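Drarnina Credit Union Brings Cash Back to Small Shops

Good news for anyone who runs a small business in Ramalby! Drarnina Credit Union is opening its first business cash-back card this March, and it looks like a really nice fit for the kind of shops that line our main street.

The card, called Stumik, pays 2 percent back on everyday costs such as fuel, postage, office supplies and phone bills. There is no yearly fee, and owners can add cards for their staff at no charge, each with its own spending limit. Cash back goes straight into the member's checking account every month — no points to convert, no catalog to page through.

New cardholders also get a $200 bonus once they have spent $1,000, with 12 weeks to get there. For a bakery or a repair shop, that can be a normal month of supplies.

The credit union tried the card out with a group of local businesses over the winter, and Mohamedi Hardware was the first to sign up. The store has been putting its delivery fuel and packaging orders on the card and plans to spend the cash back on new shelving for the paint aisle. What a great way to use it!

Applications open at the Ramalby branch and online. Owners should bring a business license and their latest tax return, and they need to be members before they apply, though joining can be done at the same visit. 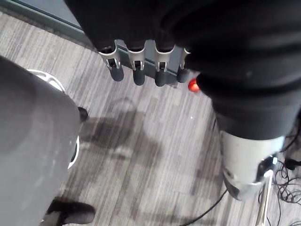 Staff will also be at the Sunday market with application forms, and they are happy to go over rates, due dates and late fees with anyone who stops by — even people who are only curious.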